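Sealing a plywood bench top in an unheated garage

Asked Thu 2 September in Workshop, Gandside board
Water-based or oil-based finish? Temperature drops below 50 F in October.

Answer 1 (17 votes)
Oil-based. Water-based coats cure poorly below 50 F. Sand to 220 between coats.
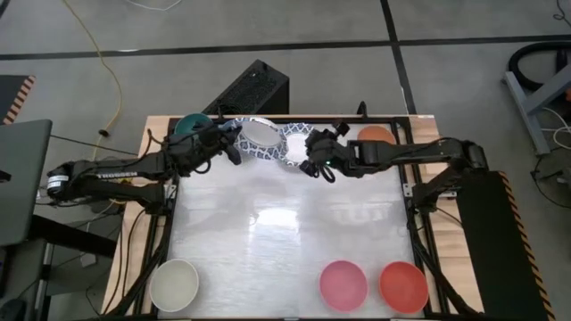
How long before the bench can take weight?
Three days for light use, two weeks for clamps and vises.

Answer 2 (0 votes)
I used Pirka floor wax on mine. Seems ok.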